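towels. a thread, because I've had it with mine and I've spent far too much of my evening on this
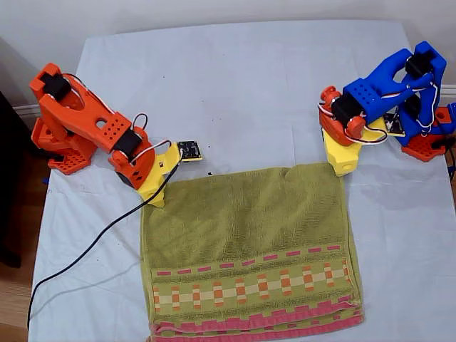
so. for years I thought towels just wore out. you buy them, they're lovely for a month, then they turn into something you could sand a door with. bin, repeat

2/ wrong. mostly it's what you leave in them. softener coats the loops, water can't get in, you rub harder, feels rougher, so you add more softener. my mum did this her whole life and so did I

3/ stopped the softener in September. first two washes no difference at all and I nearly gave up. by the fourth they'd started drinking water again. still not fluffy but they DRY you, which I'd forgotten was the job

4/ also too much powder. I was filling the scoop to the top line like a mug. the top line is for filthy stuff, football kit, dog blankets. half that for towels. we're in a hard water area (Stondau, kettle looks like a cave) so I go a tiny bit over half

5/ someone will say vinegar. I tried vinegar. smelled like a chip shop till the rinse finished, then fine. not sure it did much and my machine's booklet says don't because of the rubber seals so I've stopped

6/ temperature. 60 for towels, 40 for everything else in my house. don't @ me about the bill, I do one towel wash a week and that's it

7/ and don't stuff the drum!! I used to do 6 bath towels at once and wonder why the middle one came out with a dry patch. now it's 4 and they get room to flop about

8/ drying. this is the bit where I have Opinions. line if there's wind. no wind = cardboard. give each one a good hard snap before you peg it and another when it comes in, you can feel the loops stand up

9/ radiator is the worst, sorry. flat and crispy on one side, damp on the other. if it's raining I do airer by the window then ten minutes in the tumble dryer right at the end. just the ten minutes does it

10/ buying. weight is the number on the label, gsm. heavy ones feel gorgeous in the shop and then take untill Thursd— ok not literally but DAYS to dry in a flat with one small bathroom window. I go middling now and I'm happier

11/ had a set from Gikport, £36, very thick, went musty every single winter. replaced with thinner ones off the market in Atallah at £21 and those are still going. so price tells you nothing, or tells me nothing anyway

12/ musty smell btw = they stayed wet too long, either in the drum or in a heap on the floor (teenagers). hot wash, no softener, dry them all the way. folding them away slightly damp is how it starts. I've ruined a whole shelf like that

13/ folding: thirds longways then in half, then half again. fits the Billden shelf in our airing cupbord exactly and you only see the folded edge. my other half rolls them. we don't discuss it

14/ old ones — don't bin. cut up for floor cloths, or ring your local animal rescue, ours takes them as long as there's no loose threads

15/ right, machine's beeping. replies open if you've got a fix for the stringy bits along the hem, mine are all going the same way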